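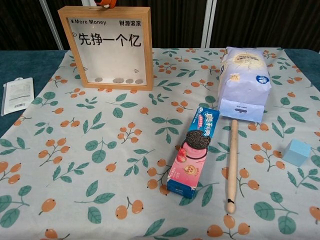

Ivana Orellana has been asked to save money by experts all her life, and she has stopped listening to most of them. "They tell you to give up coffee," she says. "I don't drink coffee. What's their next idea?"

She ran the household savings desk at the Clovness advice centre until September, and what she saw there left her doubtful about nearly every scheme going. Round-up apps come in for particular scorn. Novance, the one her clients used most, moves the spare pennies from each purchase into a separate pot. One man in Prurnwood showed her his total after a year: £488. He was delighted. She asked to see his overdraft, which stood at £1,041.

"He was paying interest to borrow the money he was saving," she says. "The app sent him a little badge for it."

I put it to her that a habit has to start somewhere. She gives me that much, then takes half of it back. Coins in a box at least can't be spent by tapping a phone - but they earn nothing, and her local branch now takes loose change on 2 mornings a month. Savings challenges, with their printed charts and their promise of £2,000 by Christmas, she thinks work best for people who would have had the £2,000 anyway.

So what did she tell people at the desk? "Pay the dearest debt first. Ring the council before they ring you." And if there was nothing left over after that?

"Then there was nothing left over," she says. "I wasn't going to sell them a chart."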